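Chapter 4
Flowers Enough for One Table

By this point you own more stems than you have places to put them. Most of us do. Lay the whole bunch on its side before you start — roses, carnations, hydrangea-like blues, whatever the shop talked you into — and keep the vases within reach.
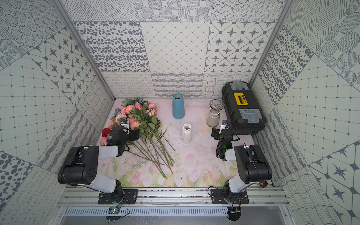

4.1 Choosing the Vase

Beginners pick the flowers first and then blame the vase. A matte vase hides a tangle of stems; clear glass shows every one of them to your guests. The Plellimora method, which we follow in this book, starts with the tallest stem and builds down. Leave one rose low on the side. It will look like a decision.
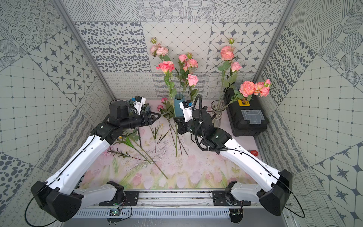
Figure 4.2 Pink roses in a blue vase, with a string-tied glass vase to the right.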